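OK so I finally did the thing I've been threatening to do since January: a real sorting setup for our recycling. Three gray bins, one long table, zero mystery bags. I'm so happy with it!!

---

Big thanks to Fatemeh Mahmoudi, who talked me out of one giant tub. We had the giant tub for 14 months at the old place and every single time somebody had to tip it out and start over.

---

The plan: one bin for bottles, one for cans, one for paper and whatever's left. Everything goes out on the table first, then you point at a thing, say where it goes, and in it goes. Saying it out loud sounds silly but wow does it speed people up.
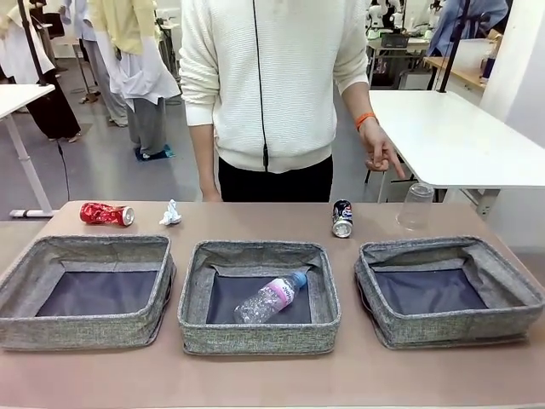

Bottles got a head start, cans still up for debate

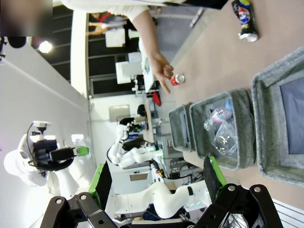
---

Soft sides were my one worry. I really thought I'd want hard plastic, but these fold down and slide behind the door at Flevus – and I can carry 2 in one hand, coffee in the other.

---

Kourosh Sharifi asked if crushed cans are OK. Our pickup takes them either way! Check yours, though, because Berwyn Gape's place across town only wants them whole.

---

Caps: leave them on. We argued over this for some 6 messages in the group chat and the pickup folks settled it – caps on, bottle empty, done.

---

Next up is labels. I want big letters you can read from the hallway. Bijan Abbasi has a stencil set and I'm going to borrow it before he changes his mind. If you've put labels on fabric and they stayed put, tell me what you used!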